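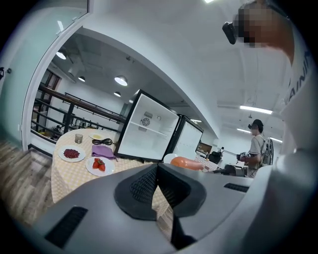

Tischdecke Militz, rund, Baumwolle

Artikelnummer 369
Lieferzeit: 2 Wochen
Waschbar bei 60 Grad

Die Tischdecke Militz ist für runde Tische gemacht, die jeden Tag benutzt werden. Der Stoff ist mittelschwer und fällt gut über die Kante, ohne dass man ihn ziehen muss. Wir lassen ihn in der Weberei Zudholm weben, die seit 1954 mit dem gleichen Karomuster arbeitet. Die Farbe geht durch den ganzen Faden, deshalb sieht die Rückseite fast gleich aus wie die Vorderseite.

Bitte messen Sie vor der Bestellung den Durchmesser von Ihrem Tisch und rechnen Sie den gewünschten Überhang zweimal dazu. Wenn Sie unsicher sind, schreiben Sie an Herrn Hicham Abdel Rahman, er beantwortet alle Fragen zu den Maßen.

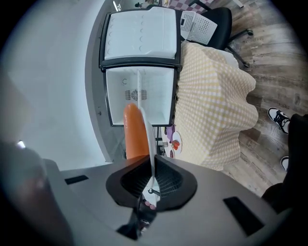

Beim ersten Waschen läuft der Stoff ein wenig ein. Wir haben dieses in der Größe schon berücksichtigt. Flecken von Obst oder Rotwein behandeln Sie am besten sofort mit kaltem Wasser und Gallseife. Weichspüler empfehlen wir nicht, er macht die Baumwolle weniger saugfähig. Bügeln Sie die Decke, solange sie noch leicht feucht ist.

Passend dazu erhältlich: Serviette Ninh und Tischläufer Amton, beide aus dem gleichen Garn.

Sondermaße sind möglich. Den Zuschnitt macht Herr Tharindu Munshi in unserer Werkstatt, diese Stücke sind vom Umtausch leider ausgeschlossen.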